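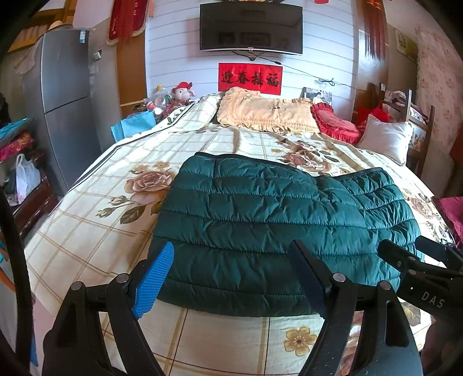

Sumport to buy more hand-held grippers before it buys another robot arm

14 comments | 62 shares

Sumport, the home-help robotics company on Barna Street, has settled its equipment plan for the coming year, and most of the money is going to the small stuff. The company will add hand-held grippers, spare fingers and pads, storage and charging shelves, and will put off the second robot arm that had been penciled in for August.

Aniela Grabowska, who looks after purchasing, told us over a long and very pleasant cup of tea on Sunday that the decision took most of the spring. The team had three quotes for the arm and a good deal of affection for it, she said, but every time they sat down with the numbers they came back to the same place. The arm they already own spends much of the week waiting for new recordings to learn from, and the recordings come from people going into ordinary homes with a gripper in hand and doing ordinary chores: picking up a jacket from a bed, folding a quilt, putting a pillow back where it goes.

"We kept asking what we were short of, and it was hours in real bedrooms," Grabowska said. "Another arm doesn't give you one more bedroom."

The plan sets aside $1,296 for each complete gripper kit, which covers the tool itself, its cable, a padded case and one spare set of fingers. A further $170 per kit goes to grip pads, and if that sounds like a lot for something you could lose in a coat pocket, Waldemar Dudek would like a word. Dudek keeps the tools in working order and has been asking for a proper pad budget for as long as anyone can remember. Bedding and padded clothing are hard on them, he explained. Slippery quilted fabric makes people squeeze harder than they need to, and lint gets into everything, including the pins the fingers turn on.

His workbench will get something too, a second vise and better lighting, and he was delighted about both.

The company has 481 homes signed up for recording visits, most of them in town and a fair number out toward Iltlow, where the drive is long enough that crews like to carry a spare kit. Until now there haven't been enough kits to go around. Jarosław Walczak, who draws up the visit schedule, said crews have been swapping tools in parking lots at lunchtime, and that a single worn finger could cost a household its whole afternoon slot. He has asked for two kits per car, and under the new plan he gets them.

Not everyone was won over right away. Lauri Tikkanen runs the arm and had been looking forward to a companion for it. He said he still thinks the company will need one, and he was glad to see the purchase moved to next year's list instead of dropped. In the meantime he has been promised 80 hours a month of fresh recordings of clothing and bed linen, which he described as the part of housework his arm finds most trying (he admitted it isn't his own favorite either).

Some questions are still open. The team hasn't chosen between buying storage outright and renting it, and there is a friendly disagreement over whether laundry costs belong in the equipment budget at all. Aniela Pietrzak, who visits the households beforehand and explains what the crews will be doing, would like a little money put toward thank-you gifts. Families tend to tidy up before a visit, she said, and she spends a lot of time asking them please not to, because a home with its bags and blankets and folded clothes where people keep them is what the crews came for.

First orders go out once the storage question is answered. Households on the list will get a call before their next visit, and anyone who would like to join it can leave a name at the front desk, where there is usually somebody around until 5 p.m.

Related items
Jabłońska Street repair shop takes on two apprentices
Iltlow bus timetable changes for the summer
What does it cost to keep a robot arm running?
Sumport opens its doors for a Sunday visit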